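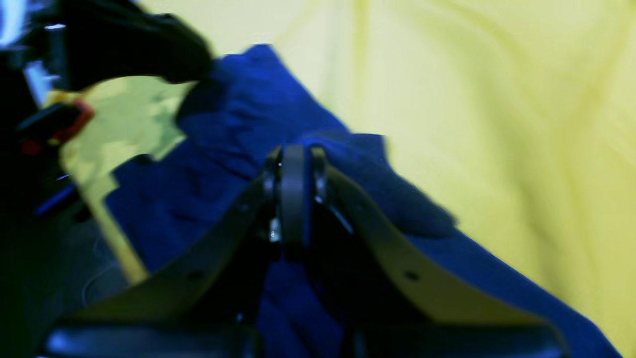 Re: [wolo-users] gripper stops dead mid-fold, no error

Same fault on our cell, three times since December, so you can stop rebuilding your controller. Ours is a two-arm Wolo on the Flimunwood mounts, folding cloth all day like a very expensive teenager. The close command goes out, the controller reports the fingers closed, and the fingers have other ideas. With the blue cloth on the yellow one it's easy to watch, as you get a nice ridge bunched up right at the knuckle between the two finger plates and the arm may lift off without it. The log says the grasp was a success. The log is an optimist.

Search the archive Go

On January 23, 2018, a list member wrote:
> Gripper on the left arm quits partway through a fold. No fault light,
> no error code, arm carries on as if it had the cloth. Power cycle
> fixes it for maybe an hour. Have swapped the controller and the
> Thakur cable. Anyone?

In our case it was lint. The finger position is read at the motor end, so if the coupling slips you get a perfect reading of a motor turning by itself. Fuzz packs in behind the hinge, the coupling works loose, and the power cycle "fixes" it by running the homing move, which seats everything again until it doesn't.

What we do now: pull the cover every 1000 cycles (the manual says 7 times that, and was presumably written in a room with no towels in it), blow it out, retighten the coupling. Also turn on the motor current check, parameter 300. It ships off. If the current stays flat while the fingers close on cloth, stop the cell.

And please lock out both arms before you reach in. The other one doesn't know its partner has quit and will keep folding, you included. I have a bruise that can speak to this.

Plollberg will sell you a sealed hinge cover. Haven't tried it. Has anyone?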